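3.2 Work surface and power strip

The sockets were hard to tell apart from the strip itself, white on white, so surface marks matter more than we first assumed. Smudges on the covering were left as is – no cleaning between trials.
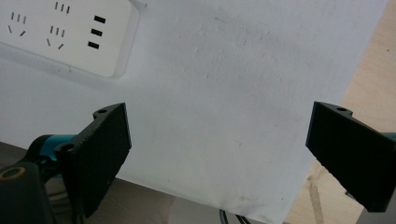 Layout of the strip: multi-pin outlets in rows, USB ports grouped at one end. Same strip througout, to keep the reach comparable. Cord to the left.
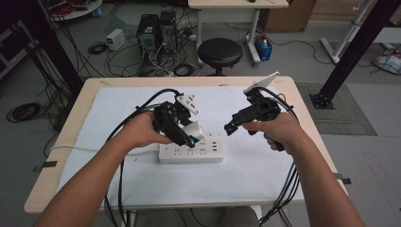
Figure 4. Power strip on the covered table, cord running left.

Cloth taped at left and right, wood margin showing. Kneževič and Rácz prefered a bare top; not tested yet.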